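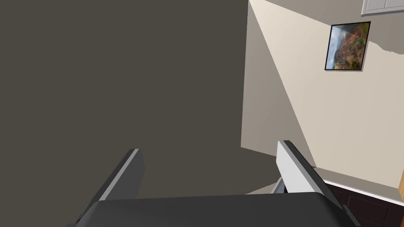 ## 4. Setting up the ticket desk for a performance

This section covers the Nesent box office program as it is used at the Fandirbridge playhouse. It assumes that the program is installed and that you have a house manager login. If you only have an usher login, you can scan tickets but you can't open or close a show.

Last revised April 19, 2025.

### 4.1 Create the show

1. Log in and choose **Shows > New**.
2. Type the title exactly as it is printed in the program. It appears on every ticket and can't be changed after the first sale.
3. Pick the seating plan. Use **Main Floor** for the full house of 200 seats. Use **Thrust** only if the front rows have been taken out.
4. Enter the curtain time. Do not enter the time the doors open - the system works that out from the house settings.
5. Press **Save as draft**.

**Note:** A draft show is not visible to the public. You can leave it as a draft for as long as you like, and most of the August season is entered this way well ahead of time.

### 4.2 Set prices and holds

1. Open the draft and go to the **Prices** tab.
2. Enter the regular ticket price in the first row. The full price for a community production is $15.
3. Add a row for each discount (student, senior, cast family).
4. Go to the **Holds** tab and click the seats to keep back. Held seats turn gray.
5. Hold 2 seats at the end of row C for the front-of-house staff.
6. Press **Save**, then **Publish**.

**Caution:** Publishing starts online sales right away. Check the date, the price rows and the holds before you press it. A price that is wrong at this point has to be corrected ticket by ticket.

Touring companies such as the Abeysekara Players usually bring their own hold list. Enter it before publishing and write the company name in the **Reason** box, so that the seats aren't released by mistake.
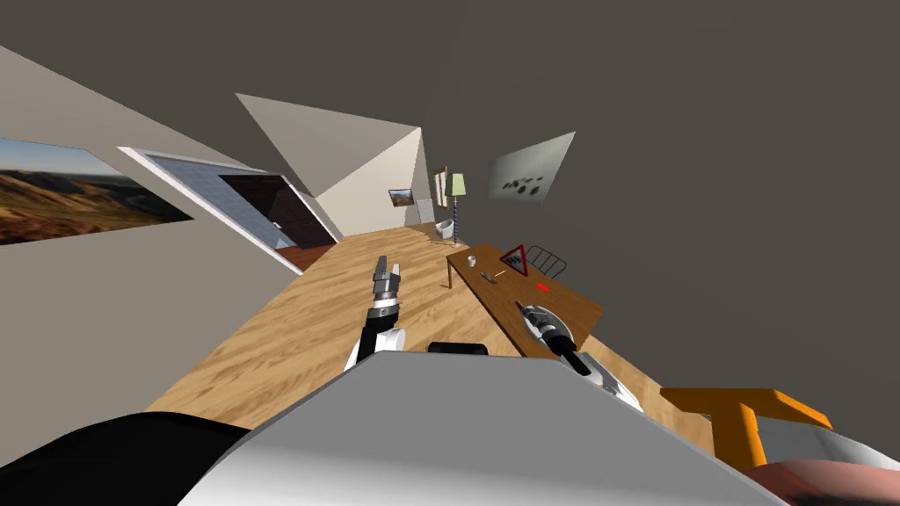

### 4.3 Connect the printer and scanners

1. Turn on the Tovgate ticket printer and wait for the steady green light.
2. Load the ticket stock with the black mark facing down.
3. In the program, choose **Desk > Devices > Find**. The printer should be listed by name.
4. Print a test ticket. If the text runs over the perforation, open **Alignment** and move it up one step at a time.
5. Take each scanner off its charger and scan the bar code on the test ticket. It should beep twice and show **TEST - NOT VALID**.

If a scanner shows **No show loaded**, the performance is still a draft. Go back to 4.2, step 6.

### 4.4 Open the doors and close out

1. Choose **Desk > Open house** when the stage manager gives the go-ahead.
2. Release any unclaimed holds 15 minutes before curtain. The **Release** button doesn't touch staff seats or wheelchair spaces.
3. Keep selling at the desk until the first intermission. Late tickets are sold at full price.
4. After intermission, choose **Desk > Close house**.
5. Count the cash drawer and type the total in the **Counted** box. Small differences can be saved with a comment.
6. Print the house report. One copy goes in the cash bag and the other goes to the stage manager.

**Caution:** Don't turn off the desk computer until the report has finished printing. Scans made without a network connection are stored on the scanners, and they are copied over during this step.

To reopen a house that was closed too early, see section 6.2.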